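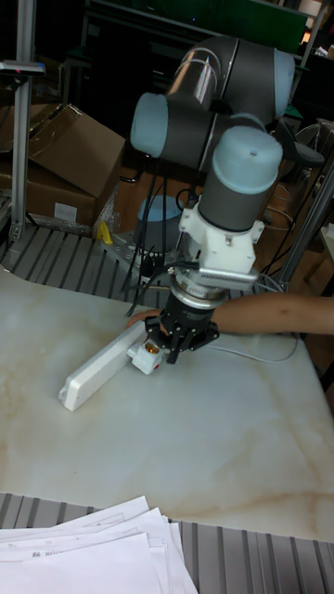 Home News Minutes Bookings Contact

Dalier House Tenants' Meeting: Power Strips, Leads and Worktops

September 28, 2023
Posted by the Dalier House office

The meeting was held in the ground floor kitchen, the usual room being in use. Ground floor tenants, first floor tenants and the office were represented. Apologies were received from the print studio and from Unit 4. It lasted 45 minutes.

Minutes of the last meeting

The May minutes were agreed with one correction. Under "Bins", the words "rear gate" should read "side gate". The office will change the copy on the website.

Matters arising

The window in the upstairs corridor has been mended. The blind has not, and the office will chase it. The missing key to the meter cupboard was found in the post tray and is back on its hook.

Power strips on tables

Most of the meeting was spent on this item. The office reported that the long white power strips are being left out on the tabletops, often lying across at an angle, with plugs still in and switched on. A tenant from the first floor said the strips were on the tables to be used, and that reaching down behind a table for a socket every time was a nuisance. Another said that a strip lying across the surface takes up the part people want to work on.

It was pointed out that plugs with a lit switch are at least easy to check on the way out. The plain ones give no sign either way. The meeting agreed to ask for the lit sort when replacements are bought.

A proposal to screw the strips down to the tables was not supported. Holes in the tops would have to be paid for when the lease ends, and people like to be able to move a strip to where the work is. It was agreed instead that:

Strips may stay on the tables during the day, along the back if there is room.
The last person at a table switches off at the plug and moves the strip to the back.
One strip must not be plugged into another. The office found this in two places during the summer.
Pull on the plug and keep the other hand on the strip. Do not pull on the lead.

The office asked for quotes from Gelter and Skodora for new strips. Gelter is cheaper but can only supply short leads. Skodora has the longer ones in stock. The meeting preferred Skodora. The office will place the order and label each strip with the floor it belongs to, as several have gone upstairs and stayed there.

Loose cables

Thin cables are being left trailing over the tables and underneath people's arms while they work. A tenant had caught a sleeve on one and pulled a lamp over. No damage was done except to the bulb. Clips that stick to the underside of the table were suggested. The office has a bag of these in the stationery drawer and will leave it on the kitchen windowsill for anyone who wants them. Tape is not to be used, because the glue does not come off.

Marble-patterned tops

The white tops with the tan veins show less dirt than the old plain ones, and this was thought to be part of the trouble with them. Tea and pencil marks get missed. Tenants are asked to wipe them down at the end of the day with a damp cloth and washing-up liquid. Scouring powder has been removed from under the sink. Before wiping, unplug the strip and lift it off the table, and let the top dry before putting it back.

Magalhães, who supplied the tables, has been asked about a spare top for the first floor, where one corner is chipped. No reply yet. The office will telephone.

Electrical check

The yearly check of leads and plugs is due. Tenants who bring their own leads should put their unit number on them and leave them where they can be found. Anything without a label will be tested with the building's own and may end up in the wrong cupboard. The office will email a date when it has one.

Any other business

The kettle needs descaling. The ground floor tenants offered.

There was a request for a second coat rail by the front door. Carried over to the next meeting.

Next meeting

Date to be set by the office. Items for the agenda by email, please.

Comments (4)

first floor tenant
Can the labels go on the underside of the strips? The last lot peeled off the top within a week.

Dalier House office
Yes, we will do that.

print studio
Sorry to have missed this. We have 2 long leads of our own that look the same as the building ones, so please check with us before labelling anything in our corner.

Unit 4
Is the cloth for the tables the blue one or the yellow one? The yellow one was being used on the floor in May.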